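Anyone else working next to the new arms at a packing or food site?

redbarn_lou
Posted Monday, August 24, 2026

Long post, sorry in advance. I've been on the cleanup side at the Avon plant for years, and this summer they started teaching a two-armed Tandatau unit to do the little end-of-line chores — opening bins, dropping rejects in, closing up again. Our shift was asked to help with the practice table, so now half my afternoon goes to taping a bin in place and resetting things. I don't hate it! But my job sheet looks nothing like it did last November, and the pay line hasn't moved. Pictures from the practice table:

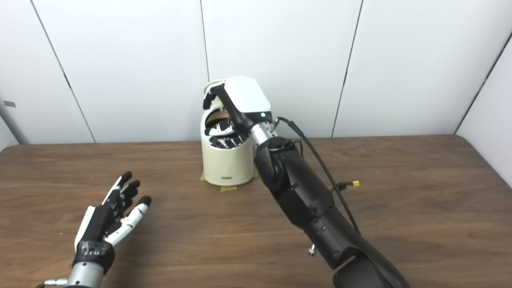
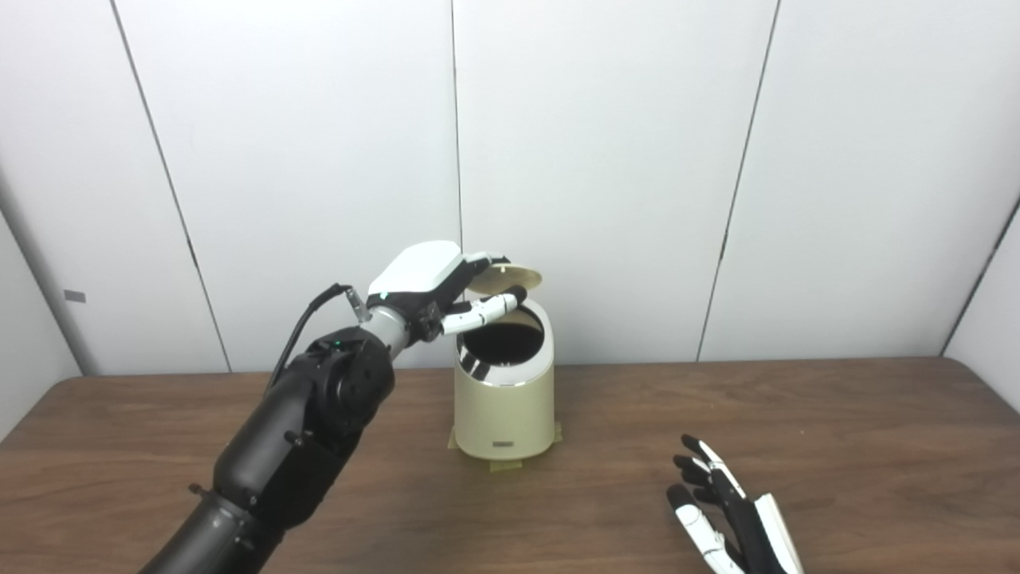
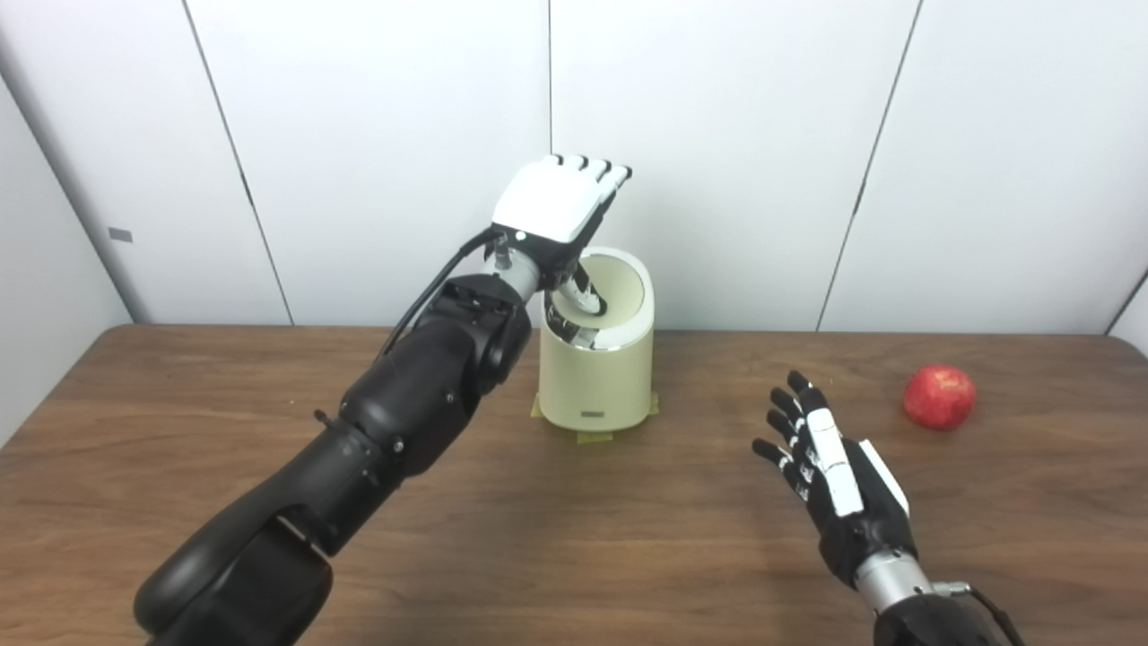

Practice table at Avon, the cream bin on its tape marks. The apple is in the last one only.

pallet_jack_66
Nice looking hands on that thing. We have the Chege cell over here, nothing with fingers, and I'll say what I said when it came in: get your new duties in writing. Resetting and babysitting is skilled work, and they'll call it "helping out" for as long as you let them.

mossyoak
I'd push back on that a little, pallet. When our place brought one in I was dead against it, told everybody at lunch too, and then my wrists quit hurting. We handle some 2,000 trays a shift and I used to scrape the bad ones by hand. Now I walk the line and fix jams and go home feeling like a person. Lou, how long does it take you to learn the reset?

redbarn_lou
2 days, and most of that was getting the tape right. If the bin creeps even a little, the setup has to be done over, so I've gotten fussy about it (my kids say I was fussy before).

pallet_jack_66
Glad about your wrists, moss, I mean that. But we went from four people on that end to two, and the two who are left do the walking for everyone. A bin lid is a small thing until you add up all the small things that used to be somebody's hours.

bono_nights
Night shift at Bono here — same worry. Ours gave us a $200 training bonus, one time, after we asked twice. Worth asking, Lou. Ask before they finish with the table.

redbarn_lou
Didn't know that was even possible. I have my review next week, so I'll bring it up and let you all know.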